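Lesezeit: 4 Minuten

Zirnberg: Prüfstelle legt Ergebnisse zur Lichtalterung von Möbelholz vor

Die Prüfstelle für Holzoberflächen in Zirnberg hat den Abschlussbericht einer Reihenuntersuchung zur Farbveränderung von Möbelholz unter Innenraumbedingungen veröffentlicht. Untersucht wurden 674 Prüfkörper aus 17 Holzarten, die über einen Zeitraum von 30 Monaten hinter Fensterglas ausgelagert waren. Der Bericht richtet sich an Hersteller von Tischen und Fronten, an Lackierbetriebe und an Sachverständige, die bei Reklamationen zwischen Materialeigenschaft und Verarbeitungsfehler unterscheiden müssen.

Anlass der Untersuchung war die wachsende Zahl von Streitfällen um ungleichmäßig gealterte Oberflächen. Ein Teil davon betrifft Platten, auf denen über längere Zeit Gegenstände gestanden haben und deren abgedeckte Bereiche sich farblich abheben. Ein anderer Teil betrifft Nachlieferungen: Wird ein Möbelprogramm nach mehreren Jahren ergänzt, passen die neuen Elemente im Farbton selten zu den vorhandenen. Bislang fehlten für solche Fälle Vergleichswerte, die unter einheitlichen Bedingungen gewonnen wurden. Die üblichen Schnellprüfungen mit Xenonlicht geben den Verlauf im Wohnraum nach Angaben der Prüfstelle nur eingeschränkt wieder.

Die Prüfkörper wurden an den beiden Standorten Zirnberg und Vevdale gelagert. Jede Holzart war in den Varianten roh, geölt, gewachst und mit wasserbasiertem Klarlack vertreten. Eine Hälfte jeder Fläche blieb lichtdicht abgedeckt und diente als Referenz. Gemessen wurde spektralphotometrisch, wobei der Messkopf in jeder Sitzung mit einer Schablone an denselben Stellen aufgesetzt wurde. Temperatur und relative Luftfeuchte wurden fortlaufend aufgezeichnet, die Globalstrahlung nur in Vevdale.

Die größten Farbabstände traten bei fast allen Holzarten im ersten Sommer auf. Danach verlief die Veränderung flacher, kam bis zum Ende der Auslagerung aber nur bei wenigen Varianten zum Stillstand. Helle Nadelhölzer verschoben sich erwartungsgemäß in Richtung Gelb und Rot. Nussbaum wurde heller, Kirschbaum deutlich dunkler. Bei Eiche hing das Ergebnis stark vom Ausgangsmaterial ab; die Streuung zwischen zwei Bohlen desselben Lieferanten war teilweise größer als der Unterschied zwischen geölter und lackierter Oberfläche.

»Wir können aus den Daten keinen einzelnen Grenzwert ableiten, ab dem eine Abweichung als Mangel gilt«, sagte Projektleiterin Raili Miettinen bei der Vorstellung des Berichts. Der Anhang enthalte für jede Holzart einen Korridor, innerhalb dessen eine Veränderung als materialtypisch einzustufen sei. Werte außerhalb des Korridors seien ein Hinweis, dem im Einzelfall nachgegangen werden müsse.

Für die Praxis relevant ist der Befund zu den UV-Absorbern. Klarlacke mit entsprechendem Zusatz verzögerten die Veränderung im ersten Halbjahr messbar. Zum Ende der Auslagerung lagen die damit beschichteten Prüfkörper bei den meisten Holzarten jedoch im selben Bereich wie jene ohne Zusatz. Der Bericht führt dies auf den Anteil des sichtbaren Lichts zurück, den die Absorber bauartbedingt durchlassen. Auslobungen wie »dauerhaft vergilbungsfrei« sind nach Ansicht der Autoren damit nicht vereinbar.

Der Möbelhersteller Lindqvist, der einen Teil der Rohplatten geliefert hatte, kündigte an, seine Pflegehinweise zu überarbeiten. Künftig soll dort empfohlen werden, Ausziehplatten in den ersten Wochen regelmäßig offen zu lagern, damit sie mit der übrigen Fläche nachdunkeln. Eine Änderung der Lacksysteme ist nach Auskunft von Eero Laitinen, der bei dem Unternehmen die Oberflächentechnik verantwortet, derzeit nicht geplant. Man wolle zunächst die Ergebnisse der eigenen Auslagerung in Skendville abwarten.

Kritik kam von Ulla Riihimäki, die als Sachverständige für Innenausbau arbeitet. Sie bemängelt, dass Kunstlicht in dem Versuch nicht berücksichtigt wurde. In Büros und Verkaufsräumen sei die Beleuchtung an vielen Arbeitstagen die wesentliche Strahlungsquelle. Die Prüfstelle verweist auf ein Anschlussvorhaben, in dem LED-Leuchten mit unterschiedlicher Farbtemperatur verglichen werden sollen. Die Auslagerung dafür beginnt im März. Der Bericht kann bei der Prüfstelle als gedruckte Fassung bezogen werden, die Messreihen stehen auf Anfrage als Tabellen zur Verfügung.

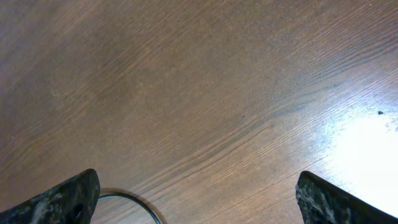
Offen bleibt die Frage, wie die Farbe stark gezeichneter Flächen überhaupt zu erfassen ist. Ein Messkopf mittelt über eine kleine Kreisfläche und setzt damit eine gewisse Gleichmäßigkeit voraus. Auf einer Tischplatte aus Holz, deren feine Linien sich in langen, flachen Bögen biegen und in einem Band dichter und dunkler zusammenrücken, entscheidet schon ein geringer Versatz darüber, ob überwiegend helle oder dunkle Streifen in die Messung eingehen. Hậu Diệp, in Zirnberg für die Auswertung zuständig, schlägt für solche Fälle ein Raster mit festem Abstand und die Angabe der Spannweite anstelle des Mittelwerts vor. Ein Entwurf der Messanweisung liegt den beteiligten Betrieben zur Stellungnahme vor.

3 Kommentare · 17 Mal geteilt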